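What I Learned Shopping for Folding Arms at the Tedbridge Open Day

I drove over to Tedbridge on Friday with a thermos, a legal pad and a budget I was already worried about. If you've been following along, you know our little uniform and linen service has been talking about automation since last winter, mostly late in the day when everybody's shoulders hurt. Tedbridge opens its workshop to small businesses once in a while, and this time the theme was cloth handling. I signed up the minute I saw it!

Parking was a mess (use the back lot off the loading road, trust me) and coffee was in a paint-splattered side hall. I got there at nine and the first talk was already going.

Zineb Nasr ran the morning. She handles planning for customers, meaning she's the person who looks at your floor and your numbers before anyone sells you anything, and I liked her right away. She put one slide up and left it there for most of an hour. It was a list of everything people forget to budget for. I copied it down as fast as I could:

Spare fingers for the grippers
Spare cables and the ties that hold them
A second set of cameras
The table itself
Lighting
Electrical work
Training hours for your own people
Somewhere to put the old equipment

The table was the one that got me. I had a line on my legal pad for arms and a line for "computer stuff" and that was it. Zineb told us that one shop she worked with got its arms delivered in spring and then had them sitting in boxes until September while they argued over who was going to build the bench. I laughed, and then I stopped, because I could see us doing exactly that.

She also had us do an exercise I'm going to steal. You write down the one item you handle most, the one you handle least, and the one everybody hates. Then you plan for the first one only. Ours would be the plain work shirt. The one everybody hates is the fitted sheet, of course, and I had secretly been hoping to hear that a robot could take those off our hands by summer. Zineb said to leave fitted sheets out of the first year altogether. Fine. I crossed them off, but I wasn't happy about it.

After that we split up by interest and I went with the purchasing group. There were 8 of us around a folding table, going through a sample quote from a supplier called Oten. The total was left blank on purpose so we'd look at the lines and quit staring at the bottom. The line that started the biggest argument was the service plan. It came in at $2,366 a year for a two-arm cell, and a man from a hotel laundry thought that was robbery. A woman who runs a costume rental place thought it was the best deal on the page — she'd been paying by the visit for her pressing equipment and never knew what the month would cost her. I'm on her side, I think. I can plan around a number I know. I can't plan around a phone call.

We also talked about leasing. Slaoui will lease you a two-arm setup with the bench included, and Telldale will only sell outright, though they'll take trade-ins later. Nobody from either company was in the room, so people spoke pretty freely! What I wrote down was this: ask who owns the bench at the end, ask who pays freight in both directions, and ask whether the fingers count as wear parts. I'd never have thought of that last question on my own.

Lunch was lentil soup and very good bread. I had two bowls.

The afternoon was Abdelilah Gaber's part, out on the floor. He builds and maintains the cells, and he talks about them the way my dad talked about tractors. We went through in small groups so everyone could get close. I'd expected something bigger, to tell you the truth. The two-arm cell would fit in the corner where we keep our broken steamer, and I stood there measuring it in my head while he talked.

I asked him what he'd spend extra on if it were his money. He said cable management, without even stopping to think, and then good walls around the work area so the background stays plain. I asked what he'd skip. He said the fancy stand. He also told me to set aside $2,000 the first year for little things and not tell anyone it was there, and that went straight onto the legal pad with a star next to it.

The other thing he pushed was time. He wants new customers to give a cell 10 weeks with one kind of garment before they judge it or buy a second one. My sister (who does our books) is going to love that, because it spreads out the spending. Me, I'm impatient, but I could see his point once I'd watched how much there is to handling a single piece of soft cloth.

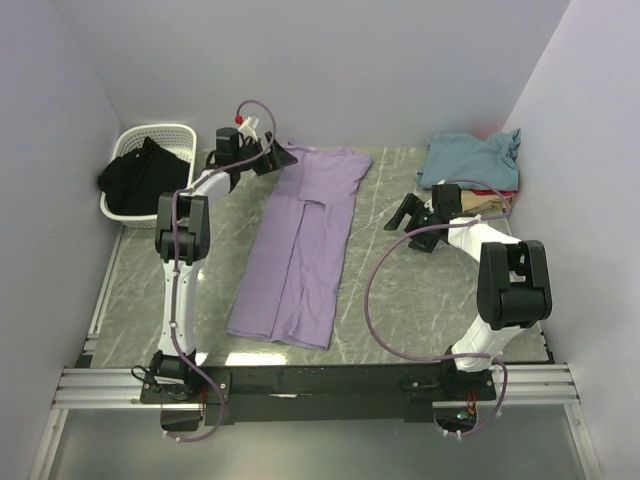
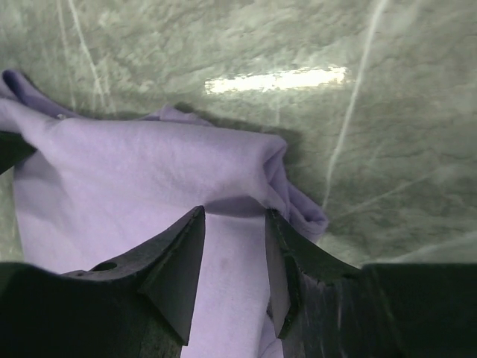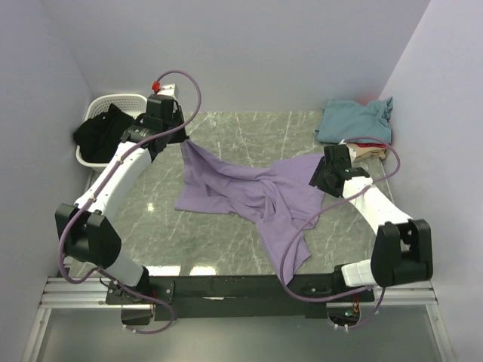
The lavender piece at the two-arm cell, Tedbridge workshop floor.

I got home after dark and rewrote the whole budget at the kitchen table. It has a line for the bench now, and one for spare fingers, and one for an electrician. Next I need to call Slaoui about the freight question and get somebody to haul away that steamer. If you've leased a cell for a shop our size, please write to me and tell me what you paid for in the end!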